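발표자 노트: 「모양 맞추기 교구의 구성과 보관」
2021년 5월 14일, 아라베나 교육자료실 정기 세미나
발표: 아만카이 두란 / 노트 검토: 벤하민 누녜스
공유 54 · 댓글 0

[슬라이드 1] 인사 및 발표 범위

안녕하십니까. 아라베나 교육자료실에서 교구 관리를 담당하고 있는 아만카이 두란입니다. 금일 발표에서는 모양 맞추기 교구 중에서도 구멍 블록과 끼움 조각, 그리고 이를 담는 통의 운용 기준을 말씀드리고자 합니다. 발표 시간은 질의응답을 제외하고 20분 이내입니다.

[슬라이드 2] 통과 블록, 주황색 조각

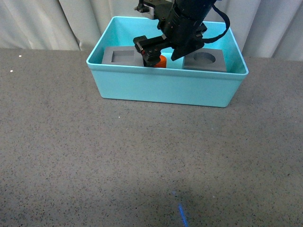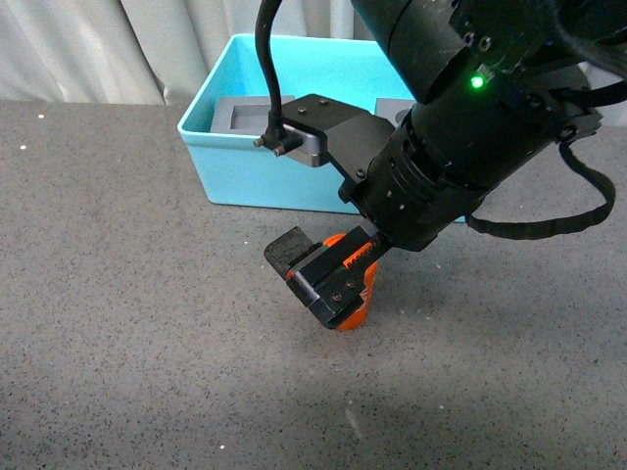
청록색 계열의 통에 담긴 회색 구멍 블록 두 점과 주황색 조각. 첫 번째 사진에서는 조각이 두 블록 사이에, 두 번째 사진에서는 탁자 면 바로 위에 있음.

(슬라이드를 띄운 뒤 잠시 기다릴 것. 뒷좌석에서 구멍의 모양이 구분되는지 확인할 것.)

블록은 왼쪽이 사각 구멍, 오른쪽이 둥근 구멍입니다. 둥근 구멍은 첫 번째 사진에서 더 분명하게 보입니다. 두 블록이 모두 회색이므로 학습자는 색이 아닌 구멍의 형태를 근거로 판단하게 됩니다. 당 자료실이 블록의 색을 통일하도록 권고하는 까닭도 여기에 있습니다.

[슬라이드 3] 색의 배치

끼움 조각의 색은 통 및 블록의 색과 뚜렷이 구별되어야 합니다. 주황색은 청록색 바닥 위에서도, 회색 탁자 위에서도 쉽게 눈에 띕니다. 조각을 회수할 때에도 이 점이 유리합니다.

현재 자료실이 보유한 교구는 모두 133벌입니다. 이 가운데 빌라브베리 분관에 54벌이 배치되어 있으며, 나머지는 본관에서 대여합니다. 지난해 10월 점검에서 조각 분실이 보고된 교구는 대부분 조각과 통의 색이 비슷한 구형이었습니다. 구형은 순차적으로 교체하고 있습니다.

(구형 교구의 제작 연도에 관한 질문이 나오면 볼람 목록을 참조하도록 안내할 것.)

[슬라이드 4] 통의 선택 기준

통은 얕고 위가 트인 것을 사용합니다. 깊은 통은 블록의 윗면이 그늘져 구멍의 윤곽을 살피기 어렵고, 어린 학습자가 안쪽까지 손을 넣기도 불편합니다. 모서리는 둥글게 처리된 제품으로 한정합니다.

블록은 통 바닥에 좌우로 나누어 놓고, 두 블록 사이에 조각을 놓을 여유를 둡니다. 블록을 서로 붙여 놓으면 조각을 둘 자리가 없어지고, 활동 중 블록이 함께 밀리는 일이 잦습니다. 간격을 별도의 수치로 정하지는 않았습니다. 조각 한 점을 세워 두고 손가락이 드나들 수 있으면 충분합니다.

[슬라이드 5] 활동 진행 순서

담당자는 통을 탁자 위, 학습자의 정면에 놓습니다. 조각을 통 밖에 두고 시작할 수도 있고, 블록 사이에 두고 시작할 수도 있습니다. 두 방식의 난이도는 서로 다르므로 기록지에 시작 위치를 반드시 기재해 주시기 바랍니다.

학습자가 조각을 사각 구멍에 가져가더라도 담당자는 곧바로 정정하지 않습니다. 스스로 다른 구멍을 시도할 시간을 주고, 관찰 내용은 활동이 끝난 뒤에 적습니다. 원기둥 조각은 옆으로 누우면 굴러가기 쉬우므로 탁자에는 세워서 놓아 주십시오.

[슬라이드 6] 세척과 보관

통은 사용 당일 중성 세제로 닦고 완전히 말립니다. 블록의 구멍 안쪽은 먼지가 남기 쉬운 부분이므로 부드러운 솔을 사용합니다. 재질이 확인되지 않은 블록은 물에 담그지 말고 마른 천으로만 닦습니다. 이 항목은 모카르드 창고의 보관 지침과 동일합니다.

보관할 때에는 블록 두 점과 조각을 한 통에 함께 넣고, 통 바깥에 관리 번호를 부착합니다. 조각만 따로 모아 두는 방식은 올해부터 허용하지 않습니다. 통을 겹쳐 쌓을 경우 아래쪽 블록이 눌리지 않는지 살펴 주십시오.

(시간이 부족하면 세척 항목은 배포 자료로 대체하고 다음 슬라이드로 넘어갈 것.)

[슬라이드 7] 대여 절차 변경 안내

대여 신청서는 분관별 양식을 폐지하고 단일 양식으로 통합합니다. 새 양식은 200부를 우선 인쇄하여 각 분관에 배부하였고, 추가분은 누녜스 선생에게 요청하시면 됩니다. 반납 시에는 담당자 입회하에 통을 열어 블록과 조각을 확인하고, 양측이 서명합니다. 빠진 조각이 있으면 해당 교구는 대여 목록에서 즉시 제외됩니다.

[슬라이드 8] 질의응답

예상 질문: 다른 색의 조각을 섞어 써도 되는가.
답변 요지: 동일한 통 안에서는 한 가지 색만 사용한다. 혼용은 별도 승인을 받은 활동에 한한다.

예상 질문: 삼각 구멍 블록의 도입 계획이 있는가.
답변 요지: 검토 중이며, 시기는 확정되지 않았다.

배포 자료는 출입구 옆 탁자에 비치되어 있습니다. 경청해 주셔서 감사합니다.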